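Section 3: Setting up and first use
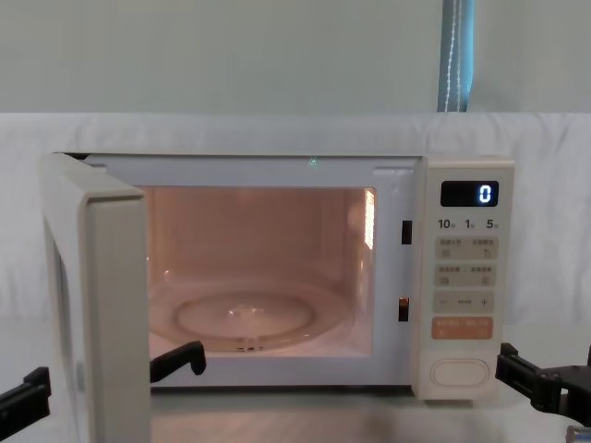

Read this section before you plug the oven in. It covers the Pilladeo compact microwave as supplied for staff kitchens and holiday lets. If your oven was fitted for you, start at 3.3.

3.1 Choosing a place

1. Put the oven on a flat, steady surface that will take its weight with a full dish inside. A table or worktop is suitable. Do not stand it on a fridge or on a shelf above head height.
2. Leave a gap of 100 mm at the back and both sides, and 300 mm clear above the top.
3. Check that the door can open all the way. The hinge is on the left, so an oven pushed into a left-hand corner will not open fully and the plate will be awkward to lift out.
4. Keep the oven away from the hob, the sink and the kettle. Steam rising under the casing can get into the vents.

Caution: The oven must be earthed. Do not use an adaptor or an extension lead.

3.2 Unpacking and fitting the turntable

1. Open the door and take out all packing, including any card under the plate.
2. Peel the clear film off the outside of the door. Leave any cover fixed to the inside wall of the oven where it is.
3. Wipe the inside with a damp cloth and dry it.
4. Set the roller ring in the dip in the oven floor.
5. Lower the glass plate on to the ring and turn it slowly by hand until it drops on to the drive in the middle. It should sit level and should not rock.

Note: The raised circle in the middle of the plate is part of the glass. Dishes may be stood on it.

Caution: Never run the oven without the plate and ring in place. If the plate is chipped or cracked, stop using the oven and ask for a new one.

3.3 Switching on

1. Plug in and switch on at the wall.
2. Open the door. The lamp inside should light.
3. Look at the display at the top of the control panel. With no time set it shows 0.
4. Close the door until you feel both latches catch. Do not slam it.

The latches go into the two slots on the right-hand side of the opening. Keep these slots free of crumbs and grease. Do not push anything into them, and do not try to run the oven with the door open.

3.4 Test with water

1. Fill a microwave-safe mug two-thirds full of cold water and stand it in the centre of the plate.
2. Close the door.
3. Set 1 minute, using the time keys below the display, and start the oven.
4. Check through the door that the plate is turning.
5. When the time is up, wait 2 minutes before lifting the mug out. Use a cloth.

If the water is still cold, check that the door is properly shut and try once more. If there is no change, unplug the oven and go to Section 7.

Caution: Water heated in a microwave can boil over suddenly when moved. Leave a wooden or plastic spoon in the mug while it heats.

3.5 After each use

Wipe up spills once the inside has cooled. The glass plate can be washed in warm soapy water. Let it cool first, as hot glass may crack in cold water. Dry the plate and the floor of the oven before putting everything back.

Faults noticed within 14 days of delivery should be reported to Maureen Haworth at Clultier, quoting the number on the back of the oven.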